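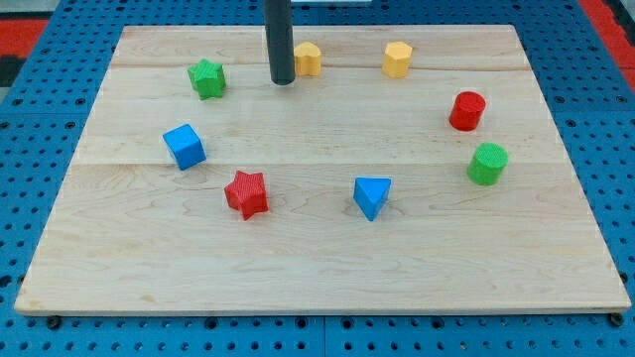
浅色木板配小积木,越看越喜欢🧡

1/ 周日下午,想跟大家慢慢聊聊这套小积木。上次随口提了一句,结果好几位朋友来私信问,我一条一条回实在回不过来,干脆开个串,泡杯茶坐下来写。有点啰嗦,你们多担待哈。

2/ 先说颜色。我最早看中的是那个黄色的爱心,不是很艳的柠檬黄,是那种暖暖的、像黄油一样的黄,放在浅木色上面特别舒服。旁边隔着一点距离的六边形也是同一种黄,棱面迎着光的时候一面亮一面暗,我能盯着看好久。

3/ 绿色的星星是我家小朋友的心头好,每次都要第一个拿走,谁也别想跟她抢。蓝色的方块反倒是大人们爱拿,可能方方正正的东西放在手心里有种踏实感吧(我妈原话)。

4/ 再说木板。这块是在Ilville的一家二手小店淘的,店名叫Skerklow,门脸特别窄,我来回走了两趟才找到。当时架子上还有一块颜色深一点的,我犹豫了半天,最后选了浅的,因为想着浅色不抢积木的风头。现在看,选对了!

5/ 细看它是几块板拼起来的,中间有一道淡淡的拼缝,木纹也是浅浅的波浪,偶尔有几道颜色深一些。有朋友问拼缝会不会影响使用,我手摸过去几乎没感觉,小朋友更是完全不在意。介意的话就去找整块的,价格会上去不少。

6/ 说到价格,木板花了50块,积木是另外买的,一套200,牌子叫Soriano,五月份做活动的时候下的单。同一家还有一种超大套装,要1000多,我在购物车里放了好几天,最后还是删了……家里真的没地方摆了呀。

7/ 玩法其实特别随意。我们常玩的是“围圈圈”,把积木松松地摆成一圈,也不用摆得很整齐,然后轮流说形状和颜色,说对了就可以给它换个位置。小朋友有时候会给它们编故事,上礼拜是爱心和星星一起去赶集,买了一堆糖,回家路上又全吃光了😂

8/ 还有一种是闭上眼睛摸。星星最好猜,角一摸就知道。六边形难一点,她经常摸半天,一脸严肃地告诉我“这是圆的,但是有点不圆”。我觉得这个形容挺准的。

9/ 每次玩15分钟左右就差不多了,再久她就要去翻绘本了。我也不催,东西留在桌上,她路过又会停下来摆弄两下。反倒是这种零零碎碎的时间,她能摆出一些我想不到的样子。

10/ 收纳的话,我用的是之前装茶叶的铁罐,刚刚好装得下,盖子一扣就能塞进抽屉。木板平时竖着靠在书柜侧面,不占地方。清洁就是拿拧得很干的布擦一擦,别泡水,擦完晾一会儿再收。

11/ 评论里有人问Rusdale那边的店有没有同款木板,我没去过,不敢乱说,有去过的朋友帮忙答一下好不好?顺便也想听听你们家都怎么玩这种小积木,我们家的几个玩法快被小朋友玩腻了,急需补充新点子!

12/ 茶都喝完一壶了,先写到这儿。链接我就不放了,想看铁罐的话我晚点拍一张贴在下面~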